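The principal of Lalcombe Primary has a sign on her office door that reads "Come in, entrez, and please wipe your feet." The feet part is in one language only. She says this is the closest thing the school has to a language policy that everybody follows.

Lalcombe runs what the district calls a dual-stream kindergarten, French in the morning and English after lunch. It began two years ago with 13 children. There are now enough for a second room, and a waiting list that the principal keeps in a drawer and would sooner not discuss.

"Parents ask me on the phone whether their child will be fluent by Christmas," she says. "I tell them their child will be able to ask for the glue."

We spoke on a Saturday, which she described as her quiet day. The phone rang four times. One caller wanted to know if the afternoon stream had any French in it at all, and when told it did not, asked if the morning stream could be moved to the afternoon.

She taught Grade 3 for years before she took the office job, and she still talks about paperwork the way other people talk about a neighbour's dog. The district grant for the program came to $800 in its first year. She spent it on picture books from Renaud, the supplier most French-stream schools in the region use, and on a rug.

"The rug was the better buy," she says. "The books came with a teacher's guide of 100 pages. The rug came rolled up, and we unrolled it."

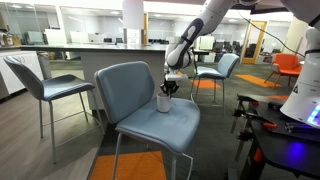
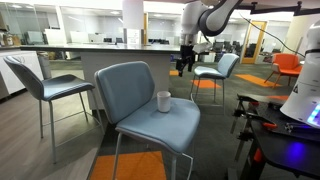
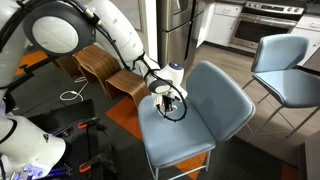 Her own view of how small children pick up a second language is unfashionably plain. She wants them to hear it attached to ordinary objects, over and over, from an adult who isn't in a hurry. Give her a cup on a blue chair and she can get most of a morning out of it: the cup is on the chair, the cup is under the chair, who has put the cup on the chair, and could they kindly take it off again. Prepositions, colours and manners, she says, and no workbook. The district's consultants at Brolholm have a name for this, and a diagram with arrows. She has the diagram somewhere.

Brolholm also sends a questionnaire every February, asking staff to rate each child's "emergent bilingual confidence" on a sliding scale. The principal fills in hers with a pencil.

"One boy didn't say a word of French until spring," she says. "On paper he was a disaster. Then a girl took his spot in line and he told her off in two languages. I don't know which box that goes in."

The harder question is what happens to the children who arrive with neither English nor French. There are several each year, and the program was not designed with them in mind, a fact she raises before I do. Some families came to Lalcombe for work at the Drurkodura plant, and for their children the morning stream is a third language before they have settled into a second.

Her first instinct was to steer them toward the English-only class. She did that for one term and has regretted it since.

"I thought I was being kind. A mother came in and asked me, very politely, why her daughter was getting half of what the others got. I had a whole answer ready. It was a terrible answer, and I could hear that as I was giving it."

Now those children can join the dual stream if their parents want it, and a classroom aide comes in for part of the week. The aide's hours are paid out of a budget line marked "miscellaneous supports," where they sit beside the cost of replacement mop heads. The principal has asked for a line of their own. She has been told the form for that is being redesigned.

She doesn't claim the arrangement is working for everyone. Two families left the stream last term, one because the drive was too long and one because Grandma, who did the homework, had no French and was fed up. The school's response to the second was to stop sending homework home in kindergarten, a measure she says has offended no one under the age of six.

As for next year, she would like a second aide, a teacher who doesn't have to be borrowed from the high school, and fewer sliding scales. The teacher is the difficult one. The posting has been up since the fall and has drawn a single applicant, who was lovely, and who wanted to know if the job could be done from home.

The phone went again as I was putting on my boots. She looked at it for a while, then picked it up and said bonjour.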